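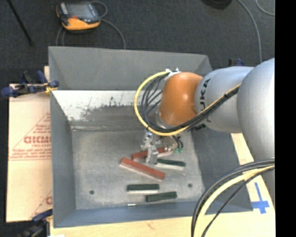

Illimik building bars: second progress report
To: Hyun Fund
From: Seung-woo Yoo, Grokthorpe workshop
August 2018

Since the last report the bars have gone from a pile of samples to something we can hand out, and I'm very happy to be writing this one. You'll remember that in the spring we were still arguing over sizes and hadn't settled on a colour. We now have both, we have a proper way of storing the finished pieces, and the first schools have had a go with them.

The colours

Red and dark green won. We did try a yellow and a mid blue, and the yellow looked lovely in the tin, but it showed every fingerprint and needed an extra coat to cover. The red is a brick red, quite warm, and the green is deep enough that the two are easy to tell apart from across a hall. Your comments on the sample board were a great help with this, thank you. The red we had in the spring was brighter and I don't miss it at all.

We also took up your suggestion of leaving pale sides on the bars. I had my doubts, but the children took to it straight away! They turn the pale sides inwards or outwards to make stripes, and one group built a whole gateway with the pale edges lined up along the front. It saves paint as well, so the budget line for finishing has a little left in it (details on the sheet I sent with the receipts).

Storing and handing out

The shelves are gone. Bars rolled off them, or got stacked so neatly at the back that people forgot they were there. Finished pieces now go into big open grey metal bins, with both colours in together. It looks untidy and works very well – you can see at a glance when a bin is getting low, and a bar put down at an angle is much easier to pick up than one packed tight against its neighbours. The metal floor is a bit noisy when somebody drops one in from a height. We tried a mat, which slid about and collected dust, so the mat has been retired.

Each school set has 90 bars. When a set comes back we go through it by hand for chips and rough ends, touch up what can be touched up and put the rest aside for the paint tests. Wear has been lighter than I feared. The red marks a bit more than the green on the corners, and I'd like to try a harder top coat before the autumn.

The school sessions

We ran 3 sessions in Grokthorpe before the summer break, each 45 minutes long. That was too short. By the time everybody had stopped building towers and started on the actual bridge task, the bell was close. The teachers asked for longer next time and so did the children, loudly. The best bridge of the lot used red bars for the deck and green for everything holding it up, and the girl who planned it could explain exactly which green one you mustn't take out. She then took it out to show us.

What hasn't gone to plan

The printed guide is late. Grirutov have the text and the drawings, but I changed the order of the tasks after the second session and that meant redoing several pages. The fault is mine and there is no extra charge. We also ran short of green paint in June and lost 2 weeks waiting for a matching batch. I now order the next lot when we open the last tin.

Before the next report

Finish the remaining school sets and check them against the packing list.
Test the harder top coat on both colours.
Get the guide back from Grirutov and proofread it.
Agree longer sessions with the schools for October.

Spending is within the agreed amount and I'm not asking for any change to the payment dates. If you'd like to come and try the bars yourselves, do ring first so I can clear some floor. You'll want plenty of it for the bridge.

Seung-woo Yoo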